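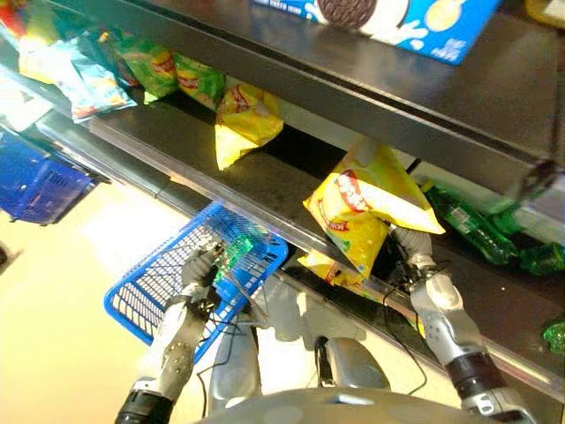

Snack bags and a blue box of cookies on dark shop shelving.

Osaze Babalola was 19 when he joined his first demonstration, outside a council office that had closed its housing desk without notice. He went because a neighbour asked him to carry one end of a banner. He now helps to run the Gultcombe Tenants and Workers Group, which has spent the past year pressing for a public inquiry into the clearance of the Grunano estate.

We met on a Wednesday in the back room of a café near the bus station, together with Shamim Bangash, who lived on the estate for most of her life and keeps the group's records.

The clearance began in March, before the rehousing plan had been agreed. The group says that 79 households were told to leave, many of them by a letter pushed under the door. Some had a fortnight, some had less. Bangash's family had lived in the same flat for two generations.

"People talk about it as if it was an accident of paperwork," she said. "Somebody signed those letters. Somebody decided that the dates could be brought forward. We want to know who it was, and we want them to say it in a room where they can be asked questions."

The council has described the clearance as a safety matter and says that every household was offered help. Babalola does not accept this. He has read the survey on which the decision was based and says it recommended repairs to three stairwells and nothing more.

"I am not an engineer," he said. "I can read, though. It says repair. It doesn't say empty the buildings. We asked for the second report, the one they say changed everything, and we have been asking ever since."

The group has put its demands in a short document, which it hands out at every meeting. It wants an independent inquiry with the power to call witnesses, the release of all surveys and letters, and a right of return for any tenant who wishes to go back. It also wants the council to stop talks with Gokine, the firm chosen to redevelop the site, until the inquiry has reported.

Asked whether a small organisation can win something like that, Babalola was cautious. He said that the group had around 40 people at its first public meeting and a good many more at the last one, but that numbers in a hall did not frighten anybody by themselves.

"A meeting is where you find out what people are willing to do," he said. "Some will write a letter. Some will stand outside the town hall in the rain. Some will only come if their sister comes. You have to make use of all of it."

The two do not agree on everything. Bangash thinks the group should stay away from elections. She says that candidates came to the estate before the last vote, had their photographs taken by the bins and were not seen again. Babalola would like the group to put up candidates of its own in two wards.

"If we don't stand, the same people go back in and we are left knocking on the window," he said.

Bangash shook her head at this. "And if we do stand, we spend six months on leaflets and no one visits the families," she said. "I have a list of people in temporary rooms. There are children on it doing their homework on a bed. They are the work."

The question will be put to the members in the summer. Both said they would accept the result.

Much of what Bangash does is slow. She has collected copies of the eviction letters and matched them with names and flat numbers. She has also written down what people remember of the morning the locks were changed — the hour, who was at the door, what was said. Older tenants were often unwilling to speak at first. One of them, a man known on the estate as Ông, the Vietnamese word for grandfather, turned her away twice before he asked her in.

"He made tea and talked until it was dark," she said. "He had kept every rent receipt. Every one, in shoe boxes. He said he had always known that one day somebody would tell him he had never lived there."

His receipts are now part of the group's evidence. He was offered a place on the other side of the county and refused it, and is staying with his daughter.

I asked whether there had been pressure on the organisers. Babalola said that the booking for a community hall had been cancelled on the afternoon of a meeting, and that two members had been warned by their employers about speaking to the press. The meeting went ahead in the car park. He did not want to make too much of it.

"People in other countries go to prison for this," he said. "I had to borrow a loudspeaker. But it tells you they are paying attention."

He is less patient with those who say the matter should be left alone now that the flats are empty. Several local figures have called for the town to look forward. A columnist in the area suggested that an inquiry would only reopen old quarrels.

"It hasn't closed for the people it happened to," Babalola said. "You can't ask somebody to forget a thing that they are still living in. First there has to be an answer, then we can talk about moving on."

Bangash put it in more practical terms. Without a finding, she said, former tenants cannot claim for the furniture and belongings that were lost, and those who were marked down as having left by choice go to the bottom of the housing list. A line in a file has real effects. She has helped a number of families to challenge that line and is waiting for most of the replies.

The group's next step is a march from the estate gates to the town hall, where it intends to hand in a petition. The route passes the site office, and the organisers have asked that nobody stop there or go near the fence. Stewards will be needed, as will people who can translate. There will be speeches at the end, which Babalola has promised to keep short.

"She times me," he said.

Bangash said that she did, and that the last one had gone on too long. She then went back to her folder, where there was a letter from the housing office she had not yet opened.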